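Lasst die Teller stehen

Von Edgardo Macapagal

Schränke sind überschätzt. Zumindest der für Teller. Seit Juni räume ich keinen mehr ein, und ich vermisse nichts. Abwaschen, hinstellen, fertig. Beim nächsten Essen wieder raus aus dem Ständer, rauf auf den Tisch.

Meine Schwiegermutter in Rondanberg findet das schlampig. Geschirr gehört hinter eine Tür, sagt sie. Warum eigentlich? Staub? Auf einem Teller, der jeden Tag benutzt wird, liegt keiner. Und das ewige Stapeln — unten der Lieblingsteller, oben vier, die keiner will. Klappern, Heben, Fluchen. Abgeplatzte Ränder sowieso.

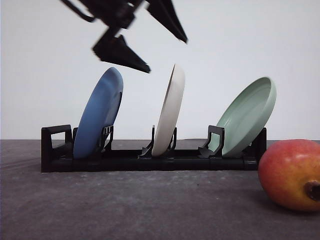 Blau, Weiß, Salbeigrün: drei Teller im schwarzen Ständer, vorn rechts eine Mango.

Drei Teller, mit Luft dazwischen. Mehr brauche ich an den meisten Tagen nicht. Und man sieht endlich mal die Farben, für die man im Laden so lange rumgestanden hat. Wer kauft denn salbeigrün, um es dann im Dunkeln zu lagern?

Ja, der Ständer nimmt Platz weg. Bei mir 44 Zentimeter Arbeitsfläche, in einer kleinen Küche tut das weh. Und bei zwölf Gästen hilft er auch nich weiter, da muss der Karton aus dem Keller her. Geschenkt. Zwölf Gäste hatte ich zuletzt vor der Pandemie.

Im alten Tellerfach liegen jetzt Backbleche und die große Reibe, die vorher nirgens reinpasste. Die Schranktür habe ich auch gleich abgeschraubt. Die Scharniere kann haben, wer will.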